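Ruseck revises service routine for gear assembly cell

Ruseck has changed the way it maintains the gear assembly cell at its Lestari plant after repeated position faults on the arm. The new routine took effect in May.

The faults were traced to wrist cables pulling on the tool connector at full rotation. Technician Rommel Macapagal rerouted the bundle over the top of the arm and replaced two connectors. The tool center point was then taught again and the wrist sensor zeroed.

Under the old schedule the cell was checked every 844 hours. The interval is now 500 hours and covers cable ties, joint bolts and tool alignment. Alignment is tested with 100 placement cycles at reduced speed. If two placements fall outside tolerance, the tool is taken off and its mount cleaned before the test is run again.

"Most of the drift we logged was cable load. The joints were within limits," said maintenance lead Firdevs Gökçe.

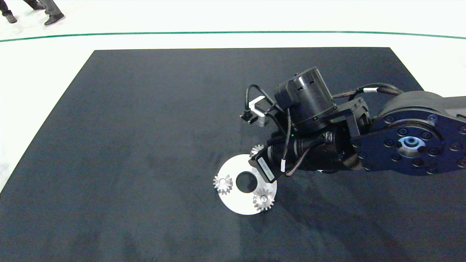 The arm's tool over a metal disc with three small spur gears. Cables run over the top of the wrist.

A second cell, used for the Iler product line, will move to the same schedule once its spare cable set arrives. Operators have been told to log any position fault by joint number and tool angle.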